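Path and viewpoint check, Lernow Woods, before the autumn colour walks
Checked by Gwenllian Mathias and Arwel Hughes, 12 May 2019
Copy to Eifion Bowen

We walked the whole lot clockwise from the lower car park, and what a morning for it! Bluebells still going under the beeches, and the new leaf so bright you could hardly look at it. Marks are OK, WATCH (look again before the walks start) or FIX (must be done before any group goes round).

## Lower car park and gate

- [x] Surface and drainage: **OK.** The new gravel has bedded in well and the puddle by the ticket machine has gone.
- [x] Gate latch: **OK.** Closes by itself now, lovely job.
- [ ] Map board: **WATCH.** Readable, but the red trail has faded to nearly the same pink as the parish boundary. A visitor asked us which one she was on.
- [ ] Overhanging limb, far end by the bottle bank: **FIX.** Ash, dead for most of its length. Bays underneath coned off until the tree people have been.

## Beech Avenue

- [x] Path width for wheelchairs and pushchairs: **OK** all the way to the first bench.
- [x] Roots: **OK.** Two that used to catch people have been ramped over with stone dust, and you'd never know they were there.
- [x] Benches: **OK.** Sat on every one, purely for the inspection.
- [ ] Leaf fall: **WATCH.** Nothing to see in May, obviously, but this stretch gets slick in November and the blower needs servicing well ahead of that. Arwel to book it.

This is still the best bit of the wood in my view, and it's the flattest, so it's where we should send anyone unsure on their feet. The light comes in sideways late in the afternoon and the whole avenue goes copper.

## Nugroho Bridge

- [x] Handrails: **OK.** Pushed and pulled from both ends, no movement.
- [ ] Deck boards: **FIX.** 3 boards soft at the upstream side, marked with yellow crayon. Please replace, don't patch.
- [ ] Non-slip strips: **WATCH.** Lifting at the corners in the middle of the span. They'd do for summer but I wouldn't want a school party on them in the wet.
- [x] Load sign: **OK.** Moss cleaned off.
- [x] Life ring: **OK**, line coiled and dry.

We saw a dipper from the bridge! Went straight under us and up to the pool. Not a checklist item, but it's going in.

## Stepped path to Flinent Rock

- [x] Lower flight: **OK.** Risers firm, gravel topped up.
- [ ] Upper flight: **FIX.** Fifth riser from the top has rotted through behind the pegs and tips forward when you stand on its edge. Tape across it for now and the bypass path signed.
- [ ] Handrope: **WATCH.** Good rope, but the top post has a wobble. Repack with stone.
- [x] Brambles: **OK**, cut right back. Thank you Rhydian Skyrme, it must have taken you ages.

## Flinent Rock viewpoint

- [x] Fence: **OK.** All rails sound, wire tight, no gaps at ground level.
- [ ] Edge warning sign: **WATCH.** In place and clean, but it faces people coming up the steps and has its back to anyone arriving off the bypass. With the bypass in use we want a second one.
- [x] Sightlines: **OK.** The birch scrub was thinned over the winter and you can now see right down the valley, larches and all. It's going to be magnificent when they turn.
- [ ] Numbers on the platform: **WATCH.** Keep to 32 people at once. Leaders should hold the back half of a big group at the picnic bench and swap over.
- [x] Phone signal: **OK** on the rock, none at the bench.

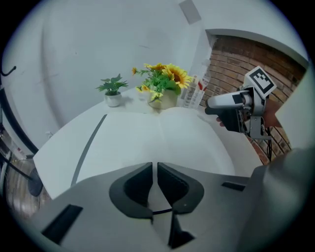
**Can the colour walks still go up to Flinent Rock if the upper steps aren't mended in time?**

They can go by the bypass path, which is longer and gentler and comes out behind the platform, provided the second edge sign is up and the group has a leader at each end.

## Return loop and meadow

- [x] Kissing gate: **OK.**
- [ ] Meadow crossing: **WATCH.** Cattle are due back on. The notice needs to go up the same day they do.
- [x] Waymarks: **OK.** Every post has its arrow, and the last 300 metres can now be followed in poor light thanks to the white bands.
- [x] First aid box at the hut: **OK**, seal unbroken.

## To do

| Job | Who |
|---|---|
| Dead ash limb, car park | Eifion to ring the contractor |
| Bridge boards and strips | Arwel |
| Riser and top post, upper flight | Rhydian and Arwel |
| Second edge sign | Gwenllian |
| Repaint red trail on map board | Chepkoech Okoth has offered |

Bridge first please, then the steps. Gwenllian will walk the FIX items again once they're done and sign each one off separately.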